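Residency Diary, Hukidholm Reading Room
July, evening entry
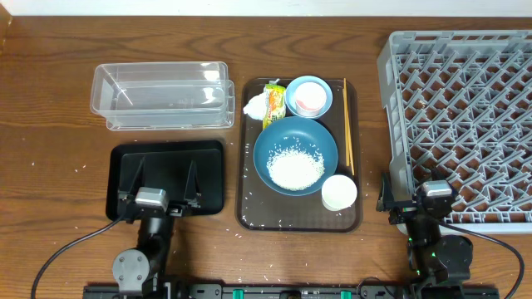 The residency entered its second phase today with the transfer of the Prosser letters from the ground floor store to the reading room. The letters were purchased from the estate in two lots, and the second lot had not been opened before this morning. It contains correspondence between the Prosser mill office and its buyers in Drirby, with a small number of private notes bound in by mistake. Damp has reached the outer leaves of three bundles, and these have been set aside for the conservator. I ate at midday in the annex, where lunch had been grouped on a tray in the middle of a brown wood-grain table, and where two clear plastic containers sat one partly over the other beside an empty black tray. I mention the black tray only for its raised rim, as I have asked the office whether one of the same pattern might be supplied for carrying loose sheets between desks. The present arrangement, a sheet of card held flat in both hands, is not adequate on the stairs.

The register prepared by the estate lists 2970 items across both lots. It was compiled from the covers of the bundles and does not always agree with what is inside them. Bundle 26 is entered as "Accounts, general" and consists almost entirely of complaints about the quality of dyed cloth. The clerk at Drirby wrote a clear hand and a very direct sentence. In one letter he returns 20 bolts of blue and states that the color "would not be mistaken for blue by any person standing in daylight." The reply from Prosser is missing. A later note in the same bundle thanks the mill for its prompt attention, so I assume the matter was settled.

The Hovatar index was consulted in the afternoon for the names of the two signatories. One appears under a different spelling, with a reference to a property dispute that I was not able to follow. The other does not appear. I have entered both in the working list under the spelling used in the letters and will leave the question of standard forms until the private notes have been read.

The reading room was warm after three o'clock — the blinds on the south side do not close fully — and I moved the open bundles to the inner desk. The light there is poor. A request for a second lamp was submitted last week and has been acknowledged.

Progress on the written portion of the residency was slight. The opening section has been cut by a page and now begins with the first Drirby order, as advised at the last review. I remain unsure of the change. The order is a dull document, and the account of the mill fire that formerly stood in its place was the better reading.

Tomorrow: bundles 27 to 29, and the letter to the conservator.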